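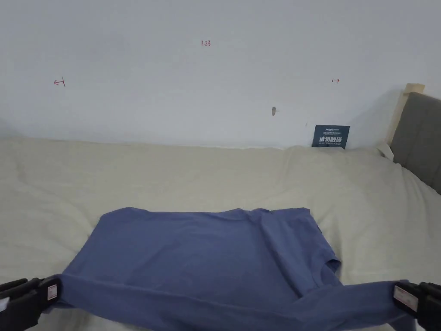 Removing set-in oil stains from cotton knits

Applies to: T-shirts, polo shirts and jersey sheets, 100% cotton or at least 80% cotton. Do not use this method on wool, silk or anything labeled dry clean only.

An oil stain that has been through a dryer is harder to lift than a fresh one. Heat drives the oil into the fiber, where it slowly oxidizes and turns yellow or brown. Water alone will not move it. A surfactant has to reach the oil first, and it needs time.

What you need

Plain dish soap, no added lotion
Baking soda
A soft toothbrush
A piece of cardboard larger than the stain
Powdered oxygen bleach (not chlorine)
A basin
A kitchen scale

Procedure

1. Check colorfastness. Mix a pinch of oxygen bleach in warm water, dab it on an inside seam and wait ten minutes. Blot with a white cloth. If color transfers, skip steps 5 and 6.

2. Slide the cardboard inside the garment, under the stain. Without it the soap carries oil through to the back panel.

3. Apply dish soap to the dry fabric. Do not wet it first. Work the soap in with the toothbrush, moving along the ribs of the knit. Brushing across them raises pills.

4. Sprinkle baking soda over the soap, press it in with a spoon and leave it for 30 minutes. Scrape off the paste and rinse from the reverse side with warm water.

5. Dissolve 20 g of oxygen bleach in 2000 ml of water at 40 °C. This covers one adult shirt. For a child's shirt use 10 g in 1000 ml.

6. Submerge the garment and soak for four hours. Dark colors should come out after one.

7. Machine wash at the warmest setting on the care label. Air dry only.

8. Inspect in daylight once fully dry. If a shadow remains, repeat from step 2. Do not tumble dry until the mark is gone.

Notes

Printed areas: keep the brush off the print and limit the soak to one hour.

Deodorant marks are a different problem (aluminum salts and wax) and respond better to white vinegar. Never combine vinegar with the bleach soak.

Page maintained by Anca Munteanu. Soak times revised 3rd August.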